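Project report: how people in Vudport read local history booklets
Vojtěch Halás

## Why I picked this

My gran keeps a drawer full of village booklets, the kind with a stapled spine and lots of small dark photographs of chapels and floods. I have loved that drawer for years! For my project I wanted to find out whether anyone else still reads these things, and if they do, how. Do people start at page one? Do they look at the photos first and the words later (I always do), or the other way round?

## What I did

I asked at the library in Vudport and at the Overgaard tea room in Tiltby, and both let me sit with a short sheet of questions in July. I had hoped for 100 answers and ended up with 45, mostly from the tea room, where people were in no hurry and very happy to talk. Each person was given a booklet and a few minutes with it, and then we went through the questions together.

I also watched 4 readers for longer, with their permission, and wrote down each time they turned a page or went back to one.

## What I found

By far the most common habit was flicking through from the back. I did not expect that at all. 28 of the 45 opened the booklet somewhere past the middle and worked forwards to the cover, stopping at any photo with people in it. Pictures of buildings got a quick look unless the reader knew the street, and then everything stopped while they told me who used to live there. One man spent most of his time on a single view of the Tiltby ferry steps, and I filled two sides of paper with what he said.

Captions mattered hugely. Where a photo had names under it, people read every name, even when they knew none of them. Where it only said something like "Harvest, Tiltby", several readers were quite cross.

The long articles did less well. Hardly anyone got through a full page of text in the time, although six people asked if they could borrow the booklet to finish it at home, so I may simply have been too mean with the minutes.

## What went wrong

My question 3 ("Was the layout clear?") was a bad question, as nearly everyone just said yes. I also forgot to write down ages for the first morning, so I have left age out completely. And the tea room crowd already like old things, which tilts the results.

## Next

I would love to make my own booklet with longer captions and run the whole thing again against an older one. Gran has offered the drawer. It holds about 230 photographs if you add all the booklets up, so there is plenty to choose from. 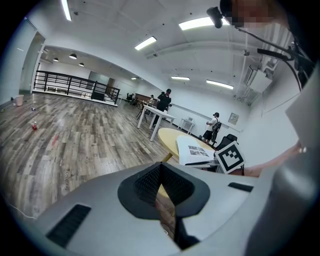 Fig. 1. Booklet open at the photo pages, round table.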